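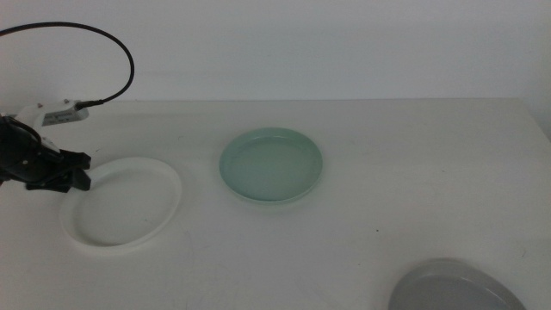

How far along is the Wurnik oral history project? We're past the halfway mark on recording and a bit behind on typing it all up.

Okay, the longer version, Petro, and I'll try to keep it shorter than last time! We now have 248 recordings in the bag, mostly people who worked at the Heder mill or grew up on the streets behind it. The Rankin side of the river was slow to get going (I blame the rain and my terrible flyer), but then one lady brought her whole bridge club along and I ran out of tapes of my own patience before they ran out of stories. I loved every minute of it.

Typing is where we're dragging. The software can't make head or tail of the old mill words, so I've been fixing those by hand in the evenings, and seven of the longest talks still need a full second pass.

Money: we spent $834 this quarter, nearly all of it on microphones and bus fares to Jodlow. I'd like to move what's left of the printing budget over to typing help, if that's all right with you. The booklet can wait until July.

Three families have asked to keep their recordings private for now. I've said yes and put those files in a separate folder. Could you send me the newer consent form when you get a minute?

17/05/2024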